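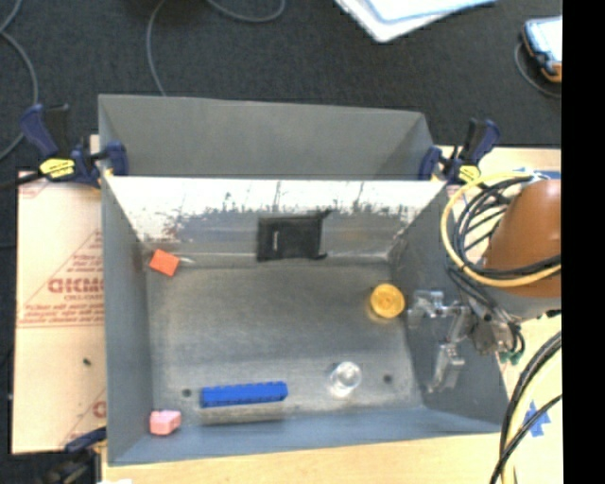 Pourquoi les acteurs des séries font-ils semblant de manger ?

Tu regardes une série. Toute la famille est à table, on se dispute, on passe le sel, quelqu'un lève sa fourchette... et la repose. Regarde bien la prochaine fois : à la fin du repas, les assiettes sont souvent presque aussi pleines qu'au début. Bizarre, non ?

On raconte beaucoup de choses à ce sujet. Que toute la nourriture est en plastique. Que les acteurs n'ont pas le droit d'avaler. Que les glaces sont toujours en purée de pommes de terre. Il y a du vrai là-dedans, mais aussi pas mal d'exagération, alors on va trier.

Une scène, ça se joue plusieurs fois

Dans une série, on tourne rarement une scène en une seule fois. Chaque essai s'appelle une prise. On recommence si un acteur se trompe de mot, si un avion passe, ou si la réalisatrice veut voir la même chose d'un autre côté de la table.

Prenons « Starkus », une série qui se passe dans une petite ville appelée Vumthorpe. Dans un épisode, le héros mange des crêpes avec sa grand-mère. La scène dure 2 minutes à l'écran. Pour l'obtenir, il a fallu environ 20 prises. Si l'acteur avait mangé une crêpe entière à chaque fois, fais le calcul : tu aurais mal au ventre pour lui.

Alors il triche. Il coupe un tout petit morceau, il le promène dans l'assiette, il parle, il boit une gorgée. Et nous, on croit qu'il mange.

Le seau à recracher, légende ou pas ?

Tu as peut-être lu que les acteurs recrachent tout dans un seau dès qu'on crie « Coupez ! ». Ça existe, surtout dans les publicités, où il faut croquer le même biscuit encore et encore avec le sourire. Mais ce n'est pas une règle. Certains acteurs préfèrent avaler de petites bouchées, et d'autres mangent pour de bon, puis le regrettent l'après-midi.

Et la fausse glace ?

La vraie glace fond vite sous des projecteurs chauds. On peut donc la remplacer par de la purée bien froide et colorée, ou par un mélange de sucre et de matière grasse. Mais si quelqu'un doit la lécher devant la caméra, on sort souvent de la vraie glace, et on se dépêche. Quand un site t'affirme que c'est « toujours » faux, méfie-toi du mot « toujours ».

Le piège du verre qui se remplit tout seul

Comme les prises sont ensuite mélangées au montage, il arrive qu'un verre soit vide, puis plein, puis à moitié vide. On appelle ça un faux raccord. Une personne, la scripte, note tout pour l'éviter : la main qui tient la cuillère, le niveau du jus, la tartine déjà mordue. Elle en attrape beaucoup — pas tous.

À toi de vérifier

Choisis un repas dans une série que tu aimes et regarde-le deux fois. La première fois, suis l'histoire. La deuxième, ne quitte pas une assiette des yeux. Note ce qui entre vraiment dans la bouche de l'acteur, et ce qui disparaît sans que personne n'y ait touché.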